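Linance issues voluntary hold and free wrist inspection for shelf-stocking robots after grip fault

FOR IMMEDIATE RELEASE

WISTBERG, Tuesday, January 14, 2020 – Linance is asking every store that runs one of its humanoid shelf-stocking robots to pause overnight work on the upper shelves until the wrist joints have been checked by one of our technicians. The inspection is free, it can be booked from this morning, and we would like to thank our customers in advance for their patience, because we know very well that this is a busy stretch of the year for anybody trying to keep an aisle full.

The trouble first came to our attention in July, when a grocer in Wistberg wrote to say that her robot had let go of a jar partway through lifting it to the top shelf. No one was hurt, and the mess was cleaned up before opening, but she was quite right to write to us and we are grateful that she did. We replaced the hand, the robot went back to work, and at the time we believed the matter was closed. It was not. Over the following months we received four more reports of the same kind, making 5 in all, and in each of them the grip loosened during a slow turn of the wrist while the control software went on reporting a firm hold.

That last part is what troubles us most. A dropped product is a nuisance and an expense, but a machine that believes it is still holding something will carry on with its route, and a person standing close by has no warning at all. In the most serious of the reports, a glass bottle came down beside a night clerk who had stopped to straighten a price label. She was startled and, we are very happy to say, unharmed.

Our engineers have spent the past several weeks repeating the work in the trial aisle at our Rekow centre, with ordinary groceries on ordinary shelving.
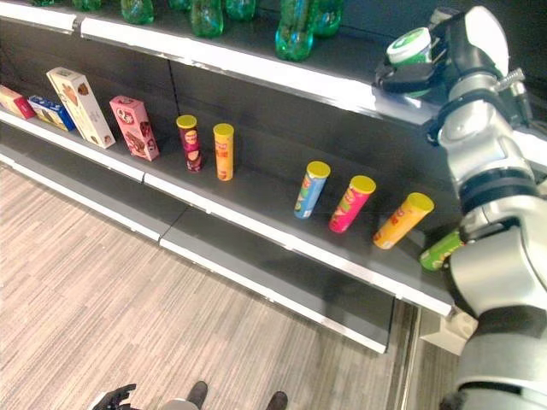
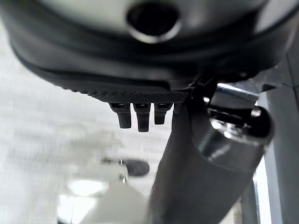
Trial aisle, Rekow.
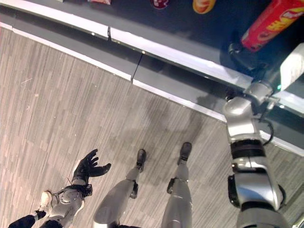
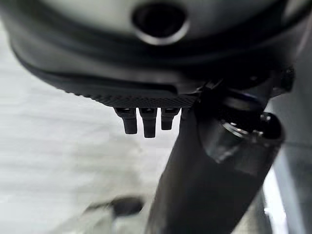
The cause has been traced to a retaining clip inside the wrist joint, supplied to us in a single batch and fitted to 888 robots. After a long run of turning movements the clip can creep out of its seat. When it does, the cable that carries the grip signal is pulled slightly, and the last good reading is repeated instead of a fresh one. The fault took 1341 lift-and-turn cycles to appear on our first test unit, and it did not appear at all on robots fitted with the older clip.

"I've worked on these hands since they were a box of parts on my desk, and I'd be lying if I said this one didn't sting a bit," said Drita Obradović, head of product safety at Linance. "We looked at the first report and we fixed the hand, when we should have kept asking why the hand had let go. The people who work alongside our robots in the small hours of the morning deserve better than that, and I'd sooner have a few hundred robots standing idle for a fortnight than have one more clerk jump out of the way of a bottle."

What we are asking stores to do

Until the inspection has been carried out, please keep the robot to shelves below waist height, and keep glass off its stocking list altogether. Staff should stay two metres clear while the arm is raised. If the robot drops anything, press the stop button and ring us before starting it again, even if it seems perfectly fine afterward. Please don't open the wrist cover yourselves, as the cable behind it is easily nicked.

A technician will need less than an hour with each robot. The replacement clip is made by our long-time partner Debnath, and up to 400 robots can be seen in the first week, beginning with stores that trade through the night. A software update will follow, which stops the arm whenever the grip reading stays unchanged through a wrist turn.

Stores that have lost stock to a dropped item may send us their receipts, and we will reimburse them in full. Your usual service representative can arrange this at the same time as the visit, and will be glad to talk through any worries your staff may have.

Media and customer enquiries: Linance Customer Care, Rekow centre. Please have your robot's serial number handy. It is printed on the inside cover of the service booklet.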